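Support > Skuvetti food handling cell > User manual > Section 7: Faults during pick and place

Search this manual Go

7.2 Recovering from a missed or slipped grip

Fault G-100 appears when the gripper force reading drops before the arm reaches its place position. The cell pauses and both arms hold where they are.

CAUTION - Keep your hands out of the cell until the status line reads HOLD. A paused arm is still powered.

1. Select Wrist view on the Gavix panel. Check the fingers against the piece nearest their tips. Glare on a glossy plate or a glazed piece can upset the height reading, so compare with the side view before you move anything. 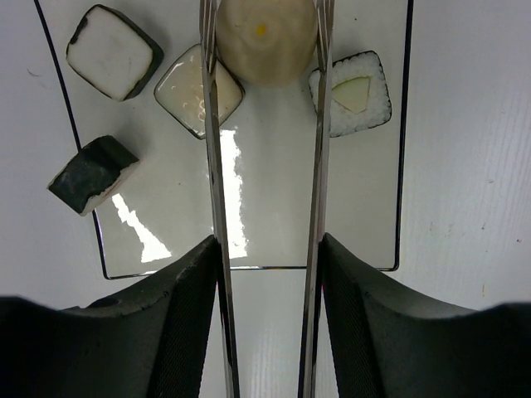

2. If a finger overlaps a neighbouring piece, raise the arm straight up. Do not open the fingers first.

3. Switch to Overview. Note what each gripper is holding. If one arm has the tongs, leave them gripped. The tongs must not be released above the plate or an open container. 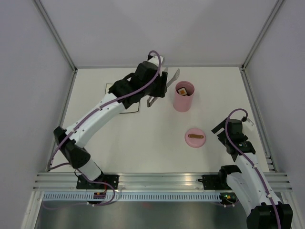

4. Check that the purple cable on each arm runs freely over the wrist. If it is snagged, press the stop button and call Paledbridge service.

5. Jog the empty arm clear, then the other. Use slow speed only.

6. Clear the fault and wait about 2 seconds before pressing Resume.

Note: Throw away any food that has fallen on the table - do not put it back on the plate. If G-100 returns on the same piece, see 7.4, Grip force settings.

Revised October 11, 2018

Contact Paledbridge support | © Paledbridge | Back to top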